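Flallcombe Community Forum > House and Home > Washing line or tumble dryer?

tetteh_b
Our dryer packed up on Saturday and the repair quote from Undden is 211 pounds. Is it worth it, or do I just use the line until autumn? Four of us in the house.

LamisiK
Line. I've not owned a dryer in years. Shirts go up by the hem, pegs at the side seams, and they hardly need ironing.

fuseini.i
Fine in June. Try it in January with school uniforms. I'd pay for the repair, or look for a second-hand one. I got an Aryee for 39 pounds and it's still going.

LamisiK
An airer by an open window does the job in winter. It takes 2 days for jeans, I'll admit.

fuseini.i
And then you get mould on the wall. We had to repaint the back bedroom.

Sena Fiadzo
Depends on the house. Ours is draughty so we get away with it – my sister's flat is not, and she needs the dryer.
Whichever you pick, fold things as soon as they're done. Leaving them in the basket is what makes the creases.

AfiaO
Disagree about folding. Cotton tops should go on hangers. Anything folded comes out of the drawer with lines across it.

Sena Fiadzo
I haven't got room for hangers, Afia. A rough fold is good enough for everyday tops.

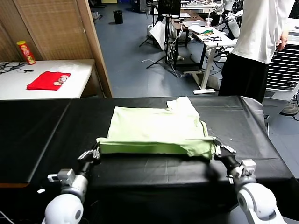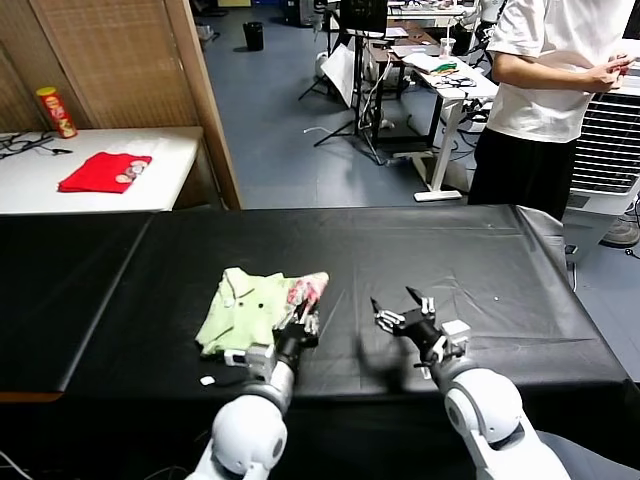 Green tops, folded roughly.

AfiaO
Still creased. Hangers.

tetteh_b
Thanks all. Going with the line for now and I'll ask Undden again in September.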